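Fresh surfaces and a clear-out at the Bevitham community kitchen

The shared kitchen at the Bevitham Community House opens again in February, and if you've only ever known it as the place where you had to hunt for a spot to roll out dough, you are in for a treat. The long work surfaces have been cleared from end to end, the cabinets have been sorted, and there's finally room for a whole baking class to spread out at the same time.

The work took 4 weeks and was paid for out of last year's Wolirness Street Fair, which brought in $938 for the kitchen fund. Most of that went on shelving for the back pantry, plus a new set of hinges for the corner cabinet (regulars will remember that door, and the folded cardboard that held it shut through two Thanksgivings).

The big change, though, is simply how much came out. The sorting crew went through every drawer and shelf, and the running tally taped up by the door ended at 61 boxes and bags. There were cake pans nobody had claimed since the old playgroup days, enough mismatched lids to cover a table, three waffle irons, and a fondue set still in its wrapping paper. The usable things went to the Antal thrift shop on the corner, which put a good part of it out for sale that same afternoon. 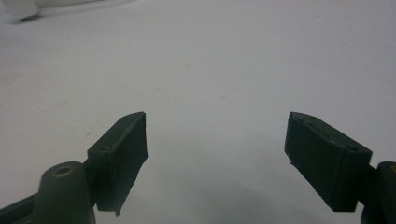
Keeping things clear is the plan from now on. Groups that use the kitchen will each get one labeled shelf in the pantry, and anything left out overnight goes into a bin by the back door, where it waits a month before heading to Antal too. Mixers, toasters and the big coffee urn now live in the lower cabinets and come out only when someone needs them. It sounds strict, but wait until you've tried kneading bread with that much elbow room!

The pantry got plenty of love as well. Flour, sugar and rice have moved into lidded tubs on the bottom shelves, spices are up at eye level, and the baking sheets stand on edge in a rack so you can pull one out without bringing down the other nine. There's a list inside the door showing what goes where. If you think the measuring cups belong somewhere else, write it on the list, and the crew will give it a try.

First to use the space will be the Jandasska soup evening, back after the winter break with its usual mix of barley, beet and whatever came out of people's freezers. There are 50 places, the doors open at 5:30 p.m., and bowls are provided, though you're welcome to bring your own mug for tea. The bread is being baked on site this time, starting right after lunch, and anyone who wants to learn the braided loaf can come early and join in. Kids are welcome as long as a grown-up stays with them near the ovens.

Regular bookings start up again the week after the soup evening. Sign-up sheets are at the front desk of the Community House, and mornings are already filling up fast. A few late-afternoon slots are still open for groups that don't need the ovens, and the desk can also tell you which shelf is yours.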